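Le blanc liseré de noir, ou comment j'ai perdu la tête pour des assiettes

Par Maya Nimri

Je devais acheter deux bols. Deux ! Les miens avaient fini dans l'évier, l'un contre l'autre, un soir de mai où je faisais la vaisselle au téléphone. Je suis rentrée avec un carton que je pouvais à peine porter et une addition de 229 euros, et depuis je regarde les bords d'assiettes chez les gens (c'est devenu gênant, ma sœur m'a fait la remarque à table).

Le coupable, c'est un trait. Un petit trait sombre, très fin, qui court au bord d'une vaisselle blanche toute simple. On le trouve partout en ce moment, chez les petits faiseurs comme dans les rayons des grandes enseignes, et j'ai mis longtemps à comprendre pourquoi il me plaisait autant. Une assiette blanche, sur une nappe blanche, on la perd un peu. Avec le trait, elle est dessinée. On dirait qu'on a repassé le contour au crayon avant de servir la soupe.

À la maison, j'ai tout déballé sur la table grise, celle aux angles arrondis, et j'ai passé un temps fou à déplacer les pièces. Les bols devant, les assiettes derrière. Puis l'inverse. Puis tout en vrac, et c'était peut-être le mieux.
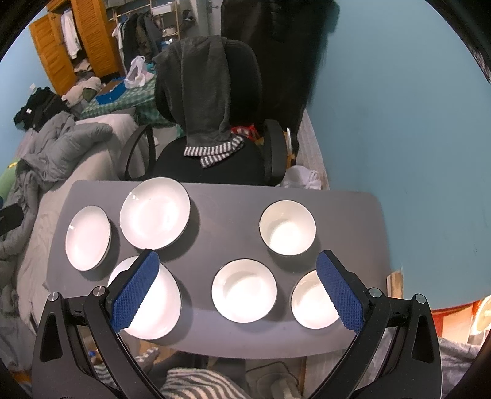

Assiettes et bols blancs à fin liseré sombre, sur la table grise.

Le gris leur va bien, je trouve. J'avais peur que ce soit triste, un côté cantine de bureau, mais l'émail blanc prend la lumière et le filet ressort tout doucement. Sur du bois clair, j'ai essayé aussi chez une amie, c'est plus chaleureux et ça fait tout de suite petit déjeuner. Sur une nappe à motifs, franchement, non. Le trait se bat avec les fleurs et tout le monde perd.

Une histoire de bistrot

La dame de chez Dondov, la boutique où j'ai tout acheté, m'a raconté que son arrière-grand-père vendait déjà du blanc à filet en 1876, aux cafés de son quartier. On choisissait la couleur du filet, bleu, vert ou noir, et chaque patron reconnaissait ainsi ses assiettes quand elles partaient chez le voisin les jours de noces. Je ne sais pas si c'est vrai mais elle le raconte tellement bien ! Elle a sorti de sous le comptoir une vieille soupière au couvercle recollé, filet presque effacé, et j'ai compris que je n'en ressortirais pas avec deux bols.

Elle vend trois maisons. Stiter, la plus sage, avec des assiettes bien plates et un filet régulier comme tiré à la règle. Reddy, plus épaisse, que je trouve lourde à la main quand on empile. Et Grultdale, ma préférée, où le trait est posé à la main et s'épaissit par endroits, à 37 euros l'assiette creuse tout de même. Je l'ai retournée plusieurs fois avant de me décider.

Mélanger les tailles

Mon erreur de débutante, il y a des années, c'était le service complet. Six plates, six creuses, six à dessert, toutes pareilles, et la moitié qui dormait en haut du placard. Maintenant je prends par deux ou par trois, dans des formes différentes, et c'est le trait qui fait la famille. Une grande assiette à aile large et creux bien marqué pour le risotto, des assiettes plus profondes pour les salades qui débordent, et des petits bols pour tout le reste : olives, sauce, noyaux, clémentines, clés de la voiture.

Les petits bols à paroi striée, je ne les avais même pas remarqués dans le magasin. C'est en les posant à côté des grandes pièces lisses que j'ai vu l'intérêt, les côtes accrochent l'ombre et les doigts aussi. Ils sont devenus mes bols à tout faire. 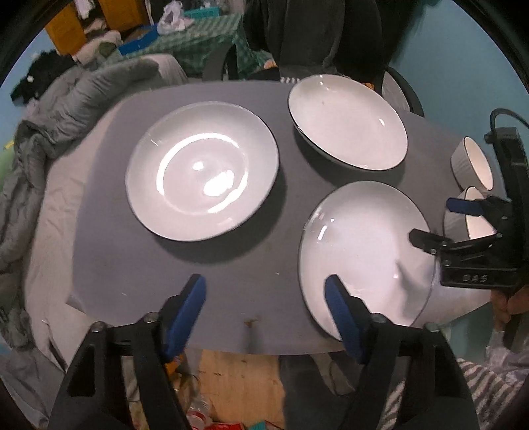
L'entretien, puisqu'on me le demande

Tout passe au lave-vaisselle, du moins chez moi, et sur un programme doux. J'évite d'entrechoquer les bords, là où le filet s'abîme en premier. Entre deux assiettes empilées je glisse un rond de feutre, découpé dans une vieille chute, et pour les bols je ne dépasse pas 4 par pile. Les traces grises de couverts partent avec un peu de bicarbonate et une éponge douce. Surtout pas le côté vert, j'ai essayé, je regrette encore.

Quant aux deux bols du départ, je ne les ai toujours pas remplacés à l'identique. Le modèle n'existe plus.

Dondov, vaisselle de table. Prix relevés en boutique le 7/6/10.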